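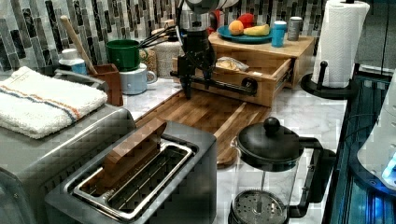 Raghda Nasrallah wanted the bread off the counter and that was all she asked for, she told the residents' meeting, a drawer you can pull with one hand while you've got a plate in the other.

Home News Council Food Homes Letters
Print | E-mail
Reading time: 3 min

Bread drawers go in at Wako Court

STEKBRIDGE, 14/11/2021. Small countertop drawer units are going into kitchens at Wako Court, where tenants have been complaining about storage ever since the wall cabinets came down in the spring. First ones already in use. Pale butcher-block boxes, one drawer each, low enough to use the top as a shelf.

The boxes come from Cukard, the woodshop on the old depot road. All 27 apartments on the list get one. Cost to the housing association is $200 a unit, fitted, with tenants paying nothing. A cheaper version with no metal pull was looked at and dropped after the first tryout, when people with stiff hands couldn't get a grip on the front.

The kitchens themselves stay as they are. White marble counters with the gray veining, mosaic tile behind, narrow upright tiles in a mix of grays and black and white. Good looking rooms by most accounts. Short on places to put anything. The counter in the kitchen used for the tryout has two steel appliances on it, mugs stacked one on the other, a wooden utensil holder, a canister. The bread went wherever there was a gap, usually on top of something warm.

Now it's in the drawer, sliced, in its bag, with a plate of fruit sitting on top. Peach, banana, apple.

Shop owner Hipólito Painemal cut the first box in a day and a half. The pull took longer. He went through three before he found one that stuck out far enough to get your fingers behind it, a round bar on short arms, dark bronze, with a flange where each arm meets the wood. The supplier, Skuvia, only sells them in full cartons, so there's a stack left over at the shop if anybody wants one.
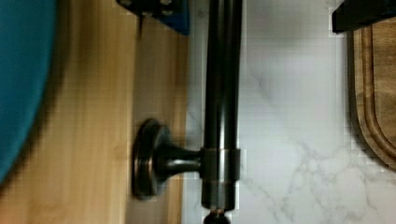
Too fancy for a bread box, in the opinion of Senga Menzies, who would have gone with a plain knob and put the money toward hooks for the towels.

The finish came up again at the November meeting. It is meant to look rubbed, with a bit of copper at the rims, and Painemal asked people not to go at it with scouring powder. Damp cloth, dry cloth. Same for the wood, and no soaking. A second coat of oil is planned after the holidays, the shop will do it in the apartments so nobody has to carry anything downstairs.

Tenants can also ask for a wood liner in the drawer bottom, or none. Most have said none so far, crumbs tip out easier.

Where the box goes is up to each household. The fitting notes suggest the back of the counter with room in front for the drawer to come all the way out, and nothing parked in its path. That's harder than it sounds. Cutting boards are the main offender, most of them being too big to store anywhere but flat on the counter, and then there's the toaster, and the coffee things.

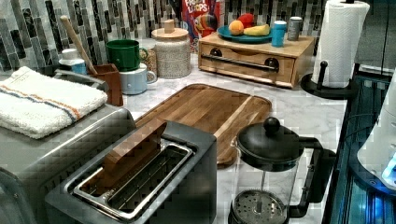

Jessie Rennie wrote in to say the coffee press is the one thing she won't move for any drawer, it lives at the front by the toaster and the bread can work around it.

Her letter was one of a handfull that reached the association before the meeting. Others asked about a deeper drawer for rolls and long loaves, and wether the boxes could be had without one at all, just the top. No to the second. The deeper drawer is being priced.

Kenna Swanson, for the association, said the remaining boxes would be delivered floor by floor, starting at the top of the building. Notices go under doors the day before. Someone has to be home, or leave a key at the office. Fitting is quick, the box isn't screwed down, just set on felt pads to spare the marble.

A further $600 has been put aside for repairs and swaps in the first year. Sticking runners, loose pulls, that kind of thing. Report it to the office and leave the box where it is.

Anyone outside Wako Court wanting one can ask at Cukard directly. Price to the public not set yet. The shop is closed the last week of November.

Print | E-mail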